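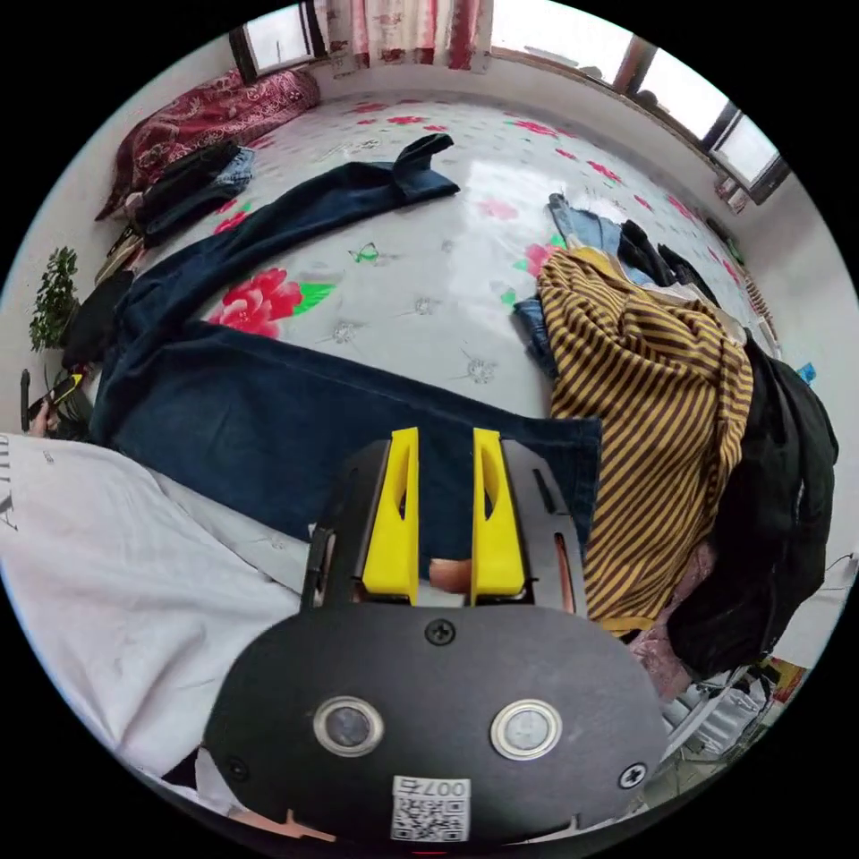

Sun-ja So asked last time whether a loan word still counts as borrowed once everybody has forgotten where it came from. Good question, we ran out of time, so picking it up now.

Short answer – depends who's counting. Speakers don't care. Dictionaries do.

Week 11 notes, Borrowing and native stock

Three things to keep apart:
Loan word – form and meaning both come over. Kindergarten, piano.
Calque – meaning comes over, parts get translated. Skyscraper into French gratte-ciel.
Semantic loan – old native word picks up a new sense from outside. French réaliser, "to become aware", from English.

Adaptation. Sounds get fitted to what the language allows. Japanese sutoraiku from strike, one syllable turned into five beats. Stress moves too, see garage, US vs UK.

Doublets. Same source, came in twice. Chief and chef. Warranty and guarantee. Do not mix up with cognates!! Half the class did on the quiz.

The Oltville word list: 463 items, 168 marked as loans, 172 native, rest unclear. Hywel Hughes thinks the unclear pile is mostly old loans that stoped looking foreign. Maybe. Josué Amaral wants them left out of the totals, I'd keep them in and say so.

For next time
Read the chapter on core vocabulary, skip the tables.
Find two doublets not in these notes, with dates of first use for each.
Chiến Khổng has the spare copies of teh word list.

Essay drafts due at the end of July, 4 pm, my mailbox.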